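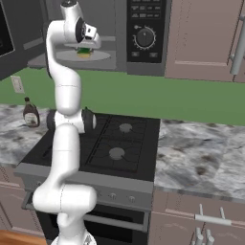 When Zurix set out its equipment plan for the coming year, the largest single line was a second robot arm for its kitchen automation programme. The smallest, simulation software, was the one the planning group discussed longest.

Busisiwe Mtshali, who heads procurement at the firm, asked that every purchase be preceded by 90 hours of simulated work in a model kitchen. Placing a small item on a microwave turntable is among the set tasks. The arm must reach over the range and into a raised cavity with the door open, and a model with too short a reach can be ruled out before a quotation is requested.

Three suppliers were invited to tender. Flostetti offered the lowest price, with delivery in 9 weeks. Gallardo included training for eight members of staff. Corkura proposed a lease, with an option to buy in May.

Mounting, guarding and spare gripper fingers are now budgeted separately from the arm itself. In the previous round these items were grouped under general costs, and the programme overspent by nearly 860 pounds.

The firm will also keep a reserve for repairs during the first year of service. Tenders close on 24 Aug 2025, and bids received after that date will be held over to the next round.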